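Flulusham Robot Club Handbook
Section 6: Setting out the board for the sorting task
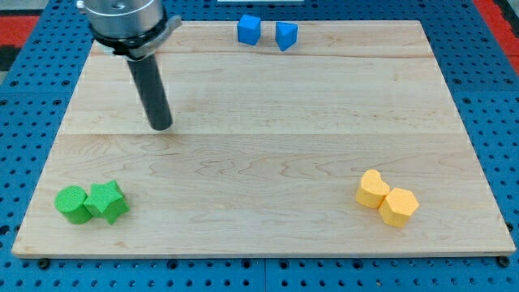 Getting the board ready takes a little patience, and we'd much sooner you took your time (really, there's no rush!) than had to begin again halfway through. Clear the wooden board first, then put the foam blocks out in pairs by colour, blue at the far side and green and yellow at the two near corners, with the middle left open under the black rod.

1. Tell your partner you are about to reach in, and wait for an answer.
2. Place the blocks, each one touching the wood all over its base.
3. Step back and load your team's program.
4. Run it at the slow setting for the first 2 goes.

Note: each team has 10 minutes at the board. Chrysoula Zervas keeps the list, so do have a word with her if you'd like a second turn.

Caution: hands stay off the board while the arm is moving, even if a block topples over.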